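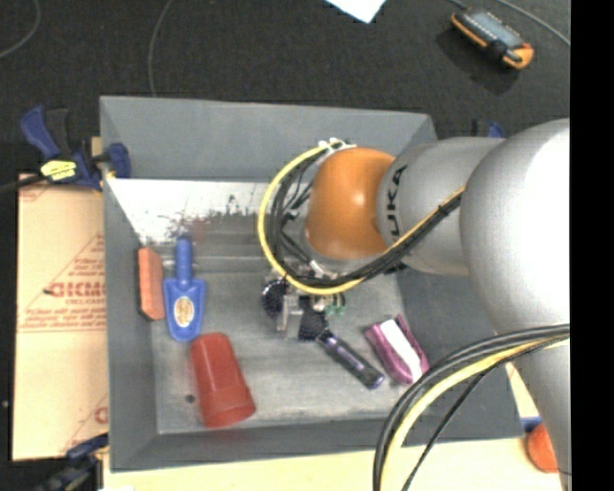 Tiempo de lectura: 2 minutos

De: Lucero Condori
Para: lista de menaje y limpieza
Fecha: 4 de noviembre de 2023
Asunto: Re: [menaje] cajones grises, rayas y cepillos

¡Hola a todas y todos!

Perdonad que conteste a trozos, que llevo toda la mañana con las manos en remojo y voy mirando la lista entre cajón y cajón.

Anderson Rezende escribió:
> Tengo en el almacén un cajón gris grande, de los de paredes inclinadas,
> y el fondo está hecho un desastre: rayas, manchurrones y una franja
> blanca pegada a una de las paredes. He probado con jabón y no se va.
> ¿Lo doy por perdido? Y otra cosa, ¿los cepillos los guardáis dentro
> del cajón o aparte? Kátia dice que dentro y yo no lo veo.
> Anderson

Anderson, ¡no lo tires, por favor! Mira el de la foto: el fondo rayado, apagado, con sus churretes, y arriba a la izquierda esa zona blanca gastada que por abajo se deshace en motitas oscuras. Si la tuya se parece, yo diría que es desgaste y que no hay jabón que valga. Pasa la uña por el borde: si no notas escalón, no hay nada pegado que quitar, déjalo estar. Si lo notas, agua templada, un chorrito de vinagre, un rato de paciencia y luego cepillo suave (prueba antes en una esquinita, que cada cajón es un mundo y yo el tuyo no lo he visto).

Lo que no haría nunca más es meterle estropajo metálico. Lo hice en septiembre con uno de los Storko que compramos de segunda mano, toda animada, y le dejé unas rayas nuevas que ahora cogen mugre que da gusto. Waltraud todavía me lo recuerda cada vez que lo saca.

De los cepillos: yo estoy con Kátia, pero solo a medias. Durante el día los dejo en el fondo del cajón, que así los tengo a mano y no ruedan por la mesa, pero por la noche los cuelgo, con las cerdas para abajo. Si se quedan apoyados sobre las cerdas se abren como una escoba vieja y ya no hay quien los enderece. El redondo de cerdas duras lo uso para las esquinas y el negro más fino para el polvo; no los mezclo, que luego el fino suelta porquería donde ya había limpiado.

Ah, y para Jucélia, que preguntaba por las medidas: los nuestros van en el estante de 58 cm de fondo y entran justitos, inclinándolos un poco al meterlos. Apilados caben cuatro, pero con cuatro ya no los bajo yo sola, así que los tengo de dos en dos.

Si alguien se anima a pedir cepillos a Salazar, que avise por aquí antes del próximo pedido y juntamos los portes. Yo quiero ocho, de los redondos sobre todo.

Un abrazo grande, y Anderson, ¡cuéntanos qué tal lo de la uña!

Lucero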